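Speaker notes, "What the tea round taught me about meetings"
Naima Saber
April 13, 2023

Slide 1
Hello, thanks for having me, wait for the door to stop banging. Say who I am: I ran the office side at Gwilliam for years, now I do the same at Sundberg with a bigger diary and a worse chair.

Start with the Monday meeting. It was booked for 90 minutes and it always took 90 minutes, even in the week when half of us were off with colds. Ask for hands up: who has one of these? (Pause, let them groan.)

Slide 2
So back in March I went through my old calendar and added up the meetings I'd sat in over one year. 882 hours. I did it twice, as I didn't believe it the first time. Don't rush this number!

Then the tea round. At Gwilliam we stopped halfway for a cuppa, and that was when people talked properly. Somebody would say "I'm a bit stuck on the Skunov order" while hunting for a spoon, and it would be sorted before the milk went back in the fridge.

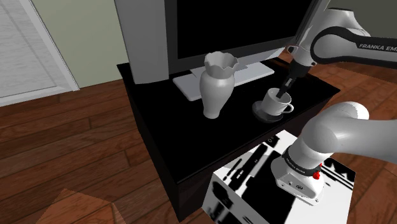

We'd go back in, sit down, and go quiet again. Same people, same room, and all the chat had gone. I started keeping a little notebook of what got decided at the kettle and what got decided at the table (my husband thinks this is the saddest thing I've ever told him). The kettle was winning by miles.

Slide 3
What we tried. Go slowly, people want to write this down.

First go: no agenda at all. Dreadful. Tell the Brarkari story if there's time, skip the bit about the car park.

Second go: tea first, meeting after. Much better. Everyone came in already knowing what the sticky things were, and we were done in 44 minutes.

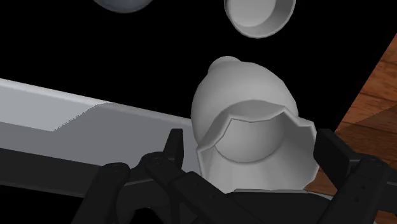

Some of the quieter ones told me later they'd never liked speaking up with the whole table looking at them, and I felt rotten about that, as I'd been the one going round the table in order. I've stopped doing it now.

Slide 4
Things that still go wrong. People on the phone miss the chat, so ring them ten minutes early and let them join in. Big groups don't work. We had nearly 68 at the Sundberg away day and it was just a queue.

Slide 5
Questions. If it's quiet, ask the front row what their longest meeting was. Handouts are by the coats. Remember to give the clicker back this time.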